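How do you keep a kitchen counter usable when everything has to live on it?
3 min read

Duangjai Sitthichai
Hi all, long-time reader, first-time poster. We moved into a rental in May and the kitchen has exactly one decent stretch of marble-look counter and hardly any cabinets. So the toaster oven, the toaster, the cereal, the canisters and the big cutting board all ended up out in the open, and then the kids joined in with their play food. I go to chop an onion and have to move a watermelon first!

I did start with good intentions. My first idea was to get things up off the counter, so I bought an oil-rubbed bronze bar to hang towels from, maybe with a few hooks on it for utensils later.
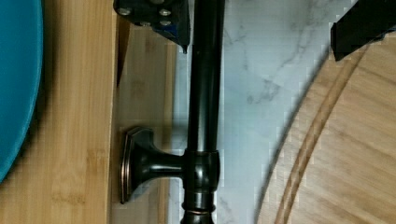 Then I found out the landlord doesn't want any holes in the tile, so drilling is out until I can talk him around (he's slow to answer, I'm not holding my breath). My budget is small and I'd love to keep the big board out, I use it morning and night. What would you move first? And where do you put a towel if you can't hang a bar??

Dilwyn Maddocks
Oh, I know this kitchen, I had one just like it for years. Before you buy anything else, clear the whole lot off onto the table on a Saturday morning and only put back what you used that week. I did it with a cup of coffee and the radio on and it took me until lunch, but I got so much room back that I went a bit silly and did the hall closet too. 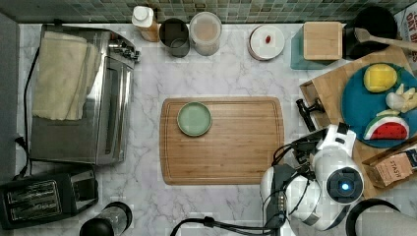
Towels are the thing I'd sort out right away. Mine used to land on whatever was nearest, and yours seems to have found the same spot, folded over the top of the toaster oven. Please move it before you cook anything! The outside of those ovens can get very hot and you don't want fabric anywhere near it. Over-the-door hooks are cheap and need no drilling, or you can loop the towel through a cabinet handle, which is what I still do.

After that I'd go for the appliances. Do you need a toaster AND a toaster oven? We kept both for ages out of habit. The blender can go in a low cupboard or on top of the fridge if you don't make smoothies every day. Every plug you free up is one less cord to wipe around, too.

As for the play food, we gave the kids their own board and one plate, and it lived on a low stool by the back door. They thought it was a café. I paid for a lot of pretend lunches. 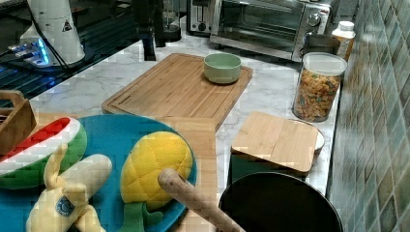
One more thing, don't push everything right up against the tile. It looks tidy for a day and then crumbs get in behind the jars and you never see them again until you move out. I leave a gap wide enough for a cloth.

Panagiotis Kolev
get a cart. mine is 42 inches long and has 2 shelves, heavy stuff on the bottom. done

Amra Perić
I'm with Dilwyn on the clear-out, but I'd go about it by zones. Pick the spot where you chop and defend it like crazy! The big board stays there and nothing gets parked on it, not even a little empty bowl, because one bowl turns into the mail and the keys and somebody's homework by dinnertime. (Ask me how I know.)

Then breakfast gets a corner. Cereal jar, toaster, bowls, all together, so people can make a mess in one place and leave the rest alone. I keep ours on a tray and just slide the whole thing out when I wipe down. Big pots go back on the stove or under the sink once they're washed. They eat up counter faster than anything else in the house.

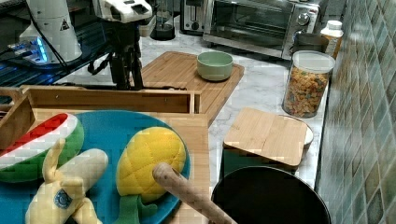

For canisters, look at what's in them. I had three with maybe a spoonful of something left in each, and I'd been dusting them for a year. Square ones with flat lids are nice because you can set a small thing on top, but try not to stack so high that you stop using whatever's on the bottom.

And hang on to that bronze bar! If the landlord says no for good, see if it'll fit inside a closet door with his okay, or just take it to your next place. Let us know how you get on, I love a before and after.

We use cookies to remember your settings. By continuing to use this site you accept our cookie policy.
Contact us | © Drondance Home Help | Back to top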